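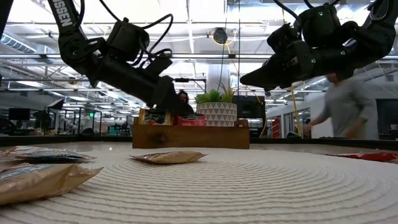
The Tea Box on the Table

Every winter, right when the days get short and the kettle starts earning its keep, I go through the same little ritual with our tea. Out it all comes, from the cupboard over the stove, from the drawer with the batteries in it, from the pocket of a coat I haven't worn since January. And every winter I am amazed at how much of it there is. Last count, it was 37 packets, and I would have sworn to anyone that we were nearly out.

For years I kept them in a tin that had come with cookies in it, a lovely deep tin with a lid you had to fight. The trouble with a deep tin is that you only ever drink what's on top. The ginger one sank to the bottom sometime around my move to Gristcombe and wasn't seen again until it had lost all its smell.

A low wooden box is so much kinder. You want one with a front panel short enough that the packets stand up above it, so you can see the reds and the golds and the dark labels from your chair, and you want it out on the table where people can get at it without asking. I'm very fond of a knot in the wood, too. A dark round one on a plain brown front does more for a box than any amount of paint (and I say this as someone who has painted a great many boxes).

What to put underneath

I came around to round woven mats slowly. My mother had a stack of them that smelled of hay, and I held it against the whole family of mats until I found a thick off-white one at the Olport winter market, two tables down from the honey. The ridges go around and around, and they take the hard shine off a tabletop wonderfully. A big one is worth the extra money. Set the box along the far side and you still have the whole near half free for cups, elbows and whatever packets are being argued over.

Lollden makes a nice plain mat if you can't get to a market, and theirs shakes clean, though the edges do curl a bit for the first few weeks. I put mine under the big atlas overnight and it behaved after that.

Something green at the end

Now, the plant. I used to think a plant in a tea box was fussy, the kind of thing you see in a hotel lobby, and then I had 3 inches left over at one end of the box and a white pot with gray triangles on it sitting on the windowsill doing nothing in particular. In it went! A broad-leaved succulent and something spiky with a touch of red or brown in the leaves make good company for foil and cardboard, and neither one asks for much. Keep the tea well to the other end, and take the pot out to water it, or you'll be drying packets on the radiator as I did.

As for filling the box, I'd put the tall packets in standing and leave the small flat ones on the table until last. Spread them out on the mat and look them over. The ones you reach for every day go in front, the ones you're curious about go next to them, and anything with a split seam gets brewed that same afternoon. I had 5 cups that way last week and slept very badly, but the box looked marvelous.

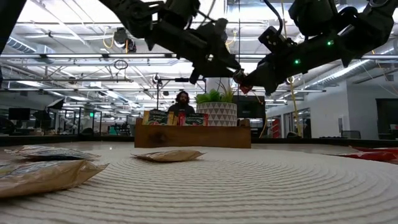
Readers of the last column had plenty to say about tea storage. One wrote in that she won't have mint anywhere near her black tea, wooden box or no wooden box, and that she keeps hers in a jar of its own on a separate shelf. Another, who has been using a Kan box for 16 years, said he sorts by time of day, mornings on the left and bedtime on the right, and that guests pick it up without being told.

I tried the mint jar and I have to say she's right. My black tea tastes like black tea again. The time of day system lasted until the first evening I wanted breakfast tea after supper, but I've left the bedtime packets on the right all the same, next to the plant.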